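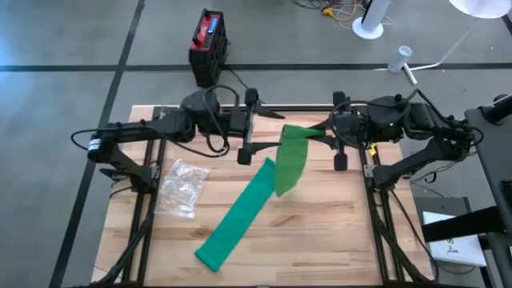 Américo Marinho told us at our first meeting that he could get a price for a robot arm in an afternoon, but it had taken him most of a year to find out what the whole station would cost. By then he had three quotes on his desk, none of them covering the same things, and a budget deadline in October.

We hear some version of this often, and it is the kind of problem Tridura was set up to work on. We help small manufacturers, packing shops and technical schools plan and buy automation equipment. We don't build robots and we don't sell them. Our customers pay us for planning time, and we take no commission from any supplier.

Who we are

Tridura started as a two-person office above a machine shop in Girkov. Both founders had worked on the supplier side, writing quotes for automated cells, and both had seen customers come back six months later asking for money to finish something they thought they had already bought. Usually the equipment was fine. The floor power was wrong, or the grippers that came with it couldn't hold the product, or nobody on second shift had been trained.

There are eight of us now. Five are engineers, two handle purchasing and contracts, and one runs the office and the schedule. We are still in Girkov, now on the ground floor, with enough room to set up a bench and try things before a customer commits to them.

What we do

Most jobs begin with a site visit. We look at the task, the people doing it, the space, the power and air supply, and the path a crate has to take from the loading door to where the equipment will stand. We ask for samples of whatever is being handled, including the bad ones. Then we write a plan with a budget attached.

A plan from us covers:

The task, described in plain words, with what counts as done and what counts as a reject
A list of equipment, with at least two options for each main item
The work the building needs first
Spare parts to have on the shelf on day one
Training hours, by shift
Yearly running costs for the first five years
What happens to the equipment if the product changes

If you want, we also write the request for quotes, read the replies and put them side by side on the same terms. We can be there for the acceptance test. Some customers stop after the plan and buy on their own, and that's fine with us.

Soft goods

A good share of our work is with items that bend, fold or crinkle. Fabric loops and clear bags are typical. A rigid part can be held the same way every time, but a strip of cloth hangs differently depending on where it is pinched, and clear film can be hard for a camera to pick out against a table. Two arms over one tabletop is a common layout for this work. One can hold while the other moves to its next grip.

It also costs more than most people expect, and the extra is rarely in the arms. We tell customers to put money aside for gripper fingers, for lighting, and above all for hours at the bench. On fabric jobs we ask for 40 hours of bench trials before the main order goes out. If the trials go badly, the customer has lost some hours and kept the rest of the budget.

We like bench setups to be plain. A wood top on an aluminum frame is cheap to change, and you can drill it, mark it up or replace it. Parallel grippers with two fingers are where we normally start, and we move to something more special when the simple one has been tried on real samples. We also plan the cables early. Cable runs get left off drawings, and then a station needs another few feet of clear floor on one side that no one set aside.

How we budget

We use a worksheet called Rodimis that we wrote ourselves and have been changing ever since. It has 59 lines. Some are large, such as the arms and the controller, and some are small enough that people laugh at them – floor tape, labels, a second set of hex keys. We keep the small ones in. On an average job the lines under $200 add up to more than anyone guessed, and they tend to fall on whoever is running the station and has no budget of their own.

Every line has a name next to it, either the supplier or the customer. If a line has no name, the plan isn't ready to send. This is the part of the worksheet our customers say they keep using after we leave.

We add 10 percent for things we haven't thought of. We show it as its own line and don't spread it through the others. For soft goods we may ask for more, and we explain why in the plan.

Schools have different needs. They often buy with one-time money, so we look hard at what the equipment will cost once that money is gone. Software renewals are the usual trouble. A lab with two good stations that are still running in year five is a better purchase than one with six that lapse in year two, and we have told a few schools so when they were hoping to hear the other answer.

Used equipment

We are often asked about it. Used arms can be a sensible choice for training rooms and for bench trials. Before we recommend one we want the hours, the service record, the controller version and a written answer on whether parts can still be bought. If the seller can't give us the controller version, we stop there. Grippers we would buy new in nearly every case.

When we say no

About one plan in four ends with advice not to buy yet. Sometimes the volume is too low. Sometimes a better table and a fixture would solve most of the problem. Galang, a packing shop that came to us for a two-arm bagging station, ended up spending its first year's money on product changes: a stiffer bag and one standard fold. They came back the year after with an easier task and a smaller order.

The fee for the plan is the same either way.

Working with Américo's team

The three quotes are worth coming back to. When we put them through Rodimis, the lowest turned out to leave out guarding, installation and all training. The middle one left out spare parts and had a delivery date that missed the shutdown week. The highest had nearly everything but was sized for a heavier product. The team asked all three suppliers to quote again from one written spec, and the new prices came back close enough together that they chose on service response time. The station went in during the next shutdown. They still send us questions, mostly short ones, mostly before 8 in the morning.

What to have ready

For a first call we need very little. A short video of the task as it is done now, the number of pieces per shift, and the date by which the money has to be committed will get us started. A rough sketch of the area with the doors marked is useful. Please don't clean up the area before you film it.

If you already have quotes, send them with the prices left in. We don't share them with other suppliers or other customers.

Visits

The bench room in Girkov is open to customers by appointment. Bring samples, more than you think you'll need, and wear closed shoes. Parking is behind the building, and the entrance is the gray door next to the loading dock. First calls are free and take half an hour. Ask for the planning desk.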